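Shop notebook, December, started 7 a.m. with the big door shut

Finally got into the Drarnthorpe gate hinges and I am so glad we didn't just cut them off and weld on new ones. The lower strap came apart at the scarf when I warmed it, and you can see the whole history of the bar in there! Long stringy slag lines running the length of the strap, curling around the eye exactly where the smith bent it. Same look on the upper one, only tighter, as if it came from a better pile.

The lintel over the gateway says 1621. I don't believe the hinges are that old (the nail holes are too regular, and the eye has been rewelded at least once), but they are old enough that I want to put back iron and not mild steel. We still have the short lengths of Tanell bar on the rack by the slack tub. I cut two pieces and tried a nick-and-bend on the first one. Lovely fibrous break, gray and ropy like green hickory. The second was coarser and split a little at the edge. Use the first.

Forge welding notes, so I stop relearning this every winter:
- Iron wants to be hotter than I think. Go by the sound and the wet look on the surface, not by sparks.
- First taps light and quick. I hit the test piece too hard and it slid.
- Upset the ends more than feels right. My scarf came out thin again behind the lip.
- Flux went on early this time and that helped a lot.

Third try stuck all the way down, and I bent it cold over the horn to be sure. Not a hint of it opening. Did a little dance, put the kettle on.
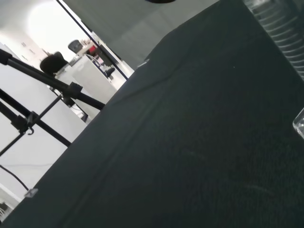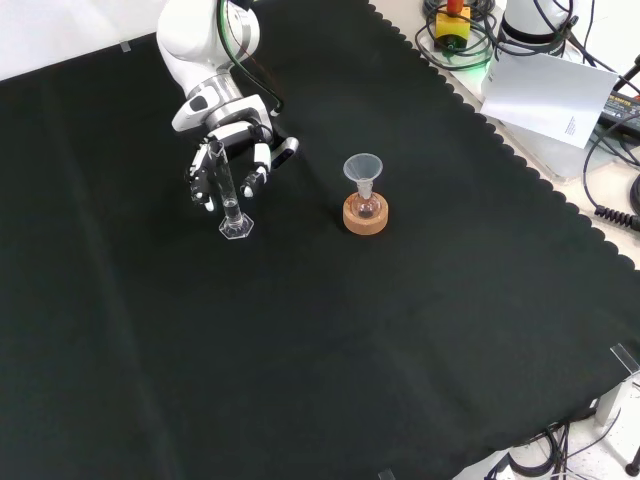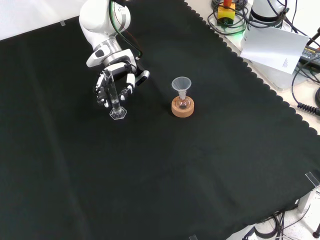 Afternoon went to finish. I want these hinges dark but still looking like iron, so no paint if I can get away with it. Made up three scraps from the offcuts. One got plain linseed oil at black heat, one got the Hilix wax over a wire-brushed surface, and one got oil first and wax the next day (that one isn't done yet, obviously). The oil scrap is the best of the two so far, a deep brown-black with the grain of the bar still showing when you tip it to the light. The wax scrap is handsome but grayer, and it shows fingerprints. All three go out on the fence post behind the coal shed for the rest of the winter.

The strap weighed 594 grams after brushing, lower one only, without the pin. Write the upper one in here when it's clean. Pin is worn egg-shaped and I'd like to turn a new one out of the same bar and leave the old eye alone. There's plenty of meat left in it.

Also had another go at the Hinrichs blower, which has been screaming since the cold came in. Pulled the fan cover and found the felt washer dried out hard as a cookie. New felt, a few drops of oil, and it's so quiet now that I walked off and left it running under a full fire. Burned the end off a good drift. Worth it for the quiet!

Coke is down to almost 200 pounds. Enough for the hinges and the pintles, I think, but not for the railing job as well, so order before we start that one.

Next: draw out the tapered end on the new lower strap, leaving it long. Punch the nail holes, don't drill them. Take a rubbing of the old leaf-shaped finial before it goes anywhere near the fire, and check the swing of the gate against the stone, where there's a scrape mark I can't explain with the hinges as they are. Maybe the gate used to hang an inch higher. Bring the long level and some shims.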